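The Laundry Will Still Be There

By Tiziana Parisi
2019-05-05

Every spring somebody tells me the housework is about to be over. This year it was a man from Rizzi, who sat across from me at a trade dinner and said that a general home robot was 3 years out. I asked him who washed the glasses at his place. He does, by hand, on Sundays.

I write about appliances for a living, so I have a stake in being wrong. I would love to be wrong. But I have read a lot of pitches since September, and the distance between what they promise and what they show has not shrunk much. The promise is a made bed, a cleared sink, a sorted toolbox. The work at hand is usually one small thing on one bare table.

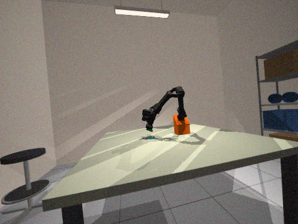
One object, one table

Consider what has been taken away in a simulated room like that one. The tabletop holds a single little item with some teal on it. There is no mail, no cereal bowl, no cat. The boxes and bins are over on a shelving unit, where they can't get in the way. If the arm makes a mess of the job, someone resets the room and it tries again, and no floor gets mopped.

I don't object to any of this. You learn to drive in a parking lot. What I object to is the brochure that goes from the parking lot to the interstate in one paragraph. Mustness, whose brochure is on my desk, says its software passed 244 trials of a pick-up task and is therefore "ready for the home." Whose home? Mine has a drawer that only opens if you lift it.

The people who run shop floors are harder to fool. A supervisor at Rander, which packs plumbing parts, told me she looked at an arm last year and worked out that she would need to pay a person to lay the parts out neatly so the arm could pick them up. She already had a person who could pick them up. He could also answer the phone.

Fans of the technology say I'm measuring the wrong thing, and that the last 46 years of factory automation began with dull, narrow jobs too. Fair enough. But those jobs stayed narrow. The welding line never learned to sweep. A chore is a pile of small decisions, most of them about objects you have never seen in quite that position before, and getting the fingers close to something is the first 30 seconds of it.

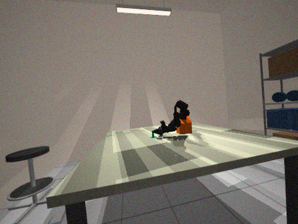
What would change my mind

Show me the same arm with a crowded table and a bad plan. Give it a sock stuck inside a pant leg. Put two things on top of the thing it wants. Then let it run all afternoon without a helper standing by, and publish the failures along with the rest.

Aseo, a small outfit that makes dish racks, has offered to lend its own kitchen for a test of that kind, dirty pans included. So far it has had no takers. I told the man from Rizzi about it over dessert and he wrote down the address.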